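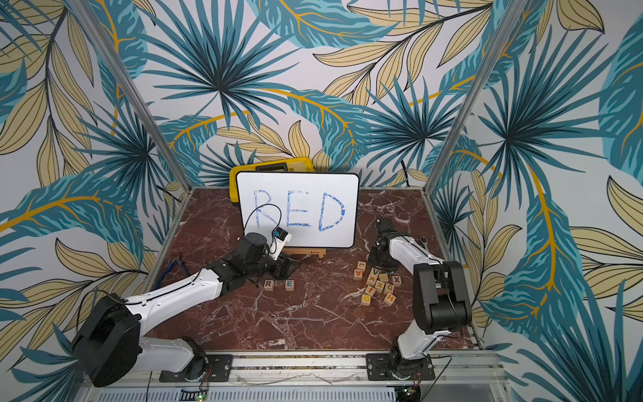 Cell 2, board and blocks in place, both arms over the table.

Rellano bimanual cell – monthly inspection, January
Site: Estirport, bench room
Cycle counter at start: 2836
Full service due at: 3000

1. Frame and rail
Corner posts square to the table – OK
Mounting plate bolts, left and right – OK. Paint marks still aligned.
Front vent panel slots clear – OK
Table edging secure – OK

2. Cables
Left wrist cable, full reach – COMMENT. The loop passes in front of the whiteboard when the arm is writing. No chafing found. Re-tie so that the slack sits behind the elbow.
Right wrist cable – OK
Red and black leads at the mounting plates – OK, no bare copper. Add sleeving at the next service.
Controller boards – OK

3. Marker and board
Marker grip – OK. Check that the cap on the back end is pushed fully home.
Pen pressure – COMMENT. Strokes are streaky and the R and E are smudged. Replace the marker first, then repeat the touch-off if there is no change.
Board stand – OK. Do not move it after touch-off.

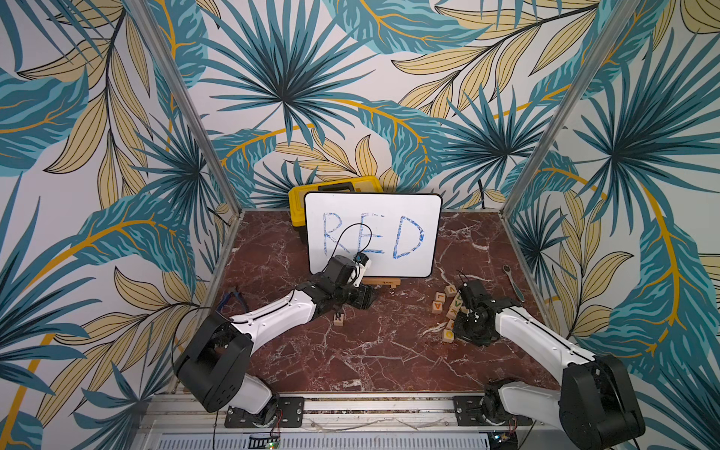

Item 3. Marker tip on the board near the E.

4. Loose items
Hand tools off the table – FAIL. Ratchet wrench lying on the marble toward the right wall. Return it to the Studdale cabinet before power is restored to the arms.
Yellow case behind the board – accepted, outside the reach of both arms. Keep the lid latched.
Surface dust – COMMENT. Light specks on the marble. Wipe with a dry cloth only.

5. Gripper fingers
Force limit set to 50 percent – OK
Finger faces, wear and cracks – OK
Grip on letter block, both sides – OK. Letter must stay readable from the wrist camera. 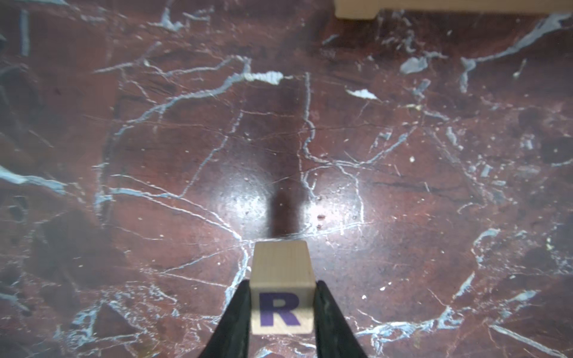

Trương

Grip check was made on the R block, held low between the fingers. Glare from the marble shows on both sides of the shadow but does not reach the letter – no change to the lights needed. Item 4 stays open until the wrench is signed back in. Items 2 and 3 carry over to the full service.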